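Chapter 6

Working Rules for Two-Arm Benchtop Cells

In this chapter
6.1 Why small cells need written rules
6.2 The cell and its boundary
6.3 Shared space and handovers
6.4 Starting from a known state
6.5 Handling consumer devices
6.6 Records

Terms to learn: shared zone, handover, hold point, home pose, start check, part register, stop category

6.1 Why small cells need written rules

Chapter 5 dealt with large industrial arms, where the hazards are easy to see and the law in most places requires a fence, an interlock or a scanner. This chapter deals with cells that fit on a bench. The arms are light, the payloads are small, and the people who run them often built them. For those reasons the rules tend to be passed along by word of mouth, and they change a little each time.

A light arm can still pinch a finger, pull a cable out of its socket or crack a sheet of glass. A pair of arms adds one more hazard, which is that each can strike the other. Most of the damage in benchtop work is done to parts and to the arms themselves. The Grarkside training shop, whose records are used throughout this chapter, logged 976 runs on its two-arm cells in one teaching year. Of these, 87 ended in a stop that the program had not called for, and 27 of those stops involved contact between the two arms.

The rules in this chapter are good practice. They do not replace the safety standards that apply where you work, and your instructor will tell you which ones those are. Where a standard and this chapter differ, follow the standard.

6.2 The cell and its boundary

A cell is everything the arms can reach, plus everything that holds the arms in place. The first written document for any cell is a boundary sheet. It states where the work surface ends, where the walls are, how far each arm can travel, and which side is open to the operator. 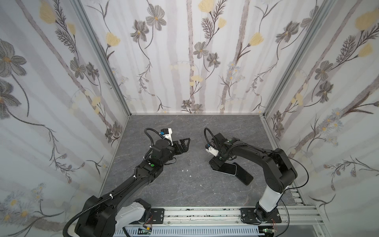 The boundary sheet should be drawn up with the power off and the arms moved by hand. Take each arm to the limit of its reach in every direction and note what it would touch first. Cables count. A cable loop that stands clear of the wrist in one pose may brush a wall in another, and the sheet should give the clearance for the loop as well as for the gripper.

Both arms should be fixed to the same rigid member wherever the design allows. If they are fixed to separate members, the distance between the bases has to be measured again every time the cell is moved. Mounting screws are checked on a schedule and the check is signed. At Grarkside the interval is 585 operating hours, or every December, whichever comes first.

Rule 6.1. No cell is run without a current boundary sheet. A sheet is current if nothing on it has been moved, added or replaced.

6.3 Shared space and handovers

The shared zone is the part of the work surface that both arms can reach. Some tasks keep the arms out of it, or let only one arm in at a time. A handover task cannot do that. Both grippers have to be close together, and for a short time both may have hold of the same part.

Two methods are in common use. In the token method, one arm owns the shared zone and the other waits at a hold point until the zone is released. The token method is simple and slow. In the paired method, both arms follow one timed path and are treated by the controller as a single machine. It is faster, but a fault in either arm must stop both.
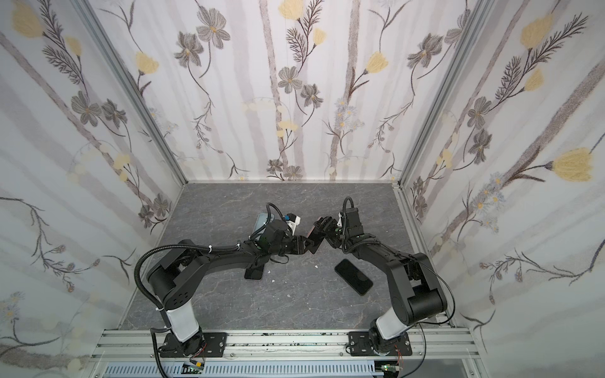 Figure 6.2 Two grippers close together near the center of the cell, with a flat part between them.

Whichever method is used, the program must say which arm is giving and which is receiving. The giving arm does not open until the receiving arm has reported a grip. A timer is not a grip report. If the receiving arm reports nothing, both arms stay where they are and the operator is called.

Rule 6.2. In a paired task, a stop on one arm is a stop on both.

Rule 6.3. After a stop with a part held by both grippers, the operator supports the part by hand before either gripper is opened — and only after motion power has been removed.

6.4 Starting from a known state

Many unplanned stops can be traced to a cell that was not in the state the program expected. A part was left over from the run before, or an arm had been moved by hand and not sent home. The start check is meant to catch these. It is done in the same order every time, by the person who will press start.

Start check

1. Read the last entry in the log. If it records a fault, find the entry that clears it.

2. Look over the work surface from the operator side. Remove anything that is not on the part register, and brush off loose debris.

3. Send both arms to the home pose at reduced speed, with one hand at the stop button.

4. Open and close each gripper once with nothing in it.

5. Look at the wrist camera views with the grippers open. Both fingers should be visible, with a clear view of the surface between them.

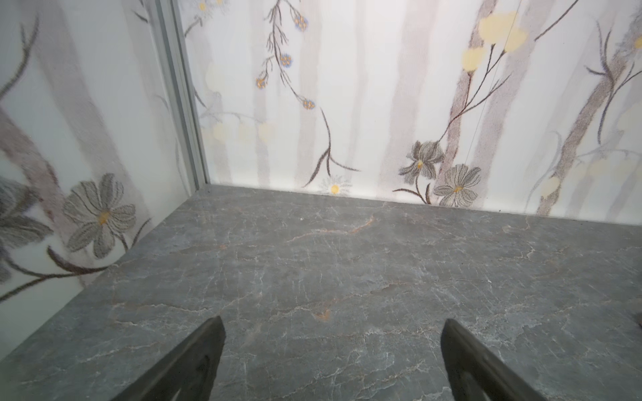

6. Place the parts and compare them with the part register.

7. Write the time and your initials in the log, then start.

Steps 2 and 5 overlap on purpose. A person at the front of the cell and a camera at the wrist have different blind spots, and a small item behind one arm may show up in only one of the two views.

6.5 Handling consumer devices

Phones are a common training part. They are flat, smooth and close to uniform in shape, and they show damage clearly. They also bring rules of their own. A phone with a swollen or punctured battery must never enter a cell, and grip force has to be set for the weakest device in the batch.

Devices that look alike are a frequent source of error in the log. The part register should list each one by a number on a label, and color should be used as a second check only. In Figure 6.4, for example, the light blue and salmon-pink phones can be told apart by color, but the two lying side by side in front of them are both black, and so is the one held up between the grippers. A register that says "black phone" would not tell the operator which of the three was being handled.
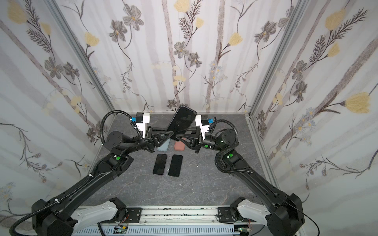

Figure 6.4

Grip points are the second matter to settle before a device is lifted. They belong in the register too, marked on a simple outline of the device, and they should keep the fingers off buttons, camera glass and the corners of the screen. Where two arms share the load, as they do with the upright phone in Figure 6.4, one grip point is marked for each side. The register also gives the face that should point toward the operator when the device is set down.

Rule 6.4. Any device that has been dropped is taken out of the batch and inspected before it is used again.

6.6 Records

Each cell has one log, kept at the cell. Entries are made in ink or in a system that does not allow an entry to be changed later. A stop is logged even if the cause seems obvious and the run was restarted at once. Appendix C has a blank log page and a blank part register, both of which may be copied for class use.

Before going on to Section 6.7, draw a boundary sheet for the cell you will be using and have it signed by your instructor.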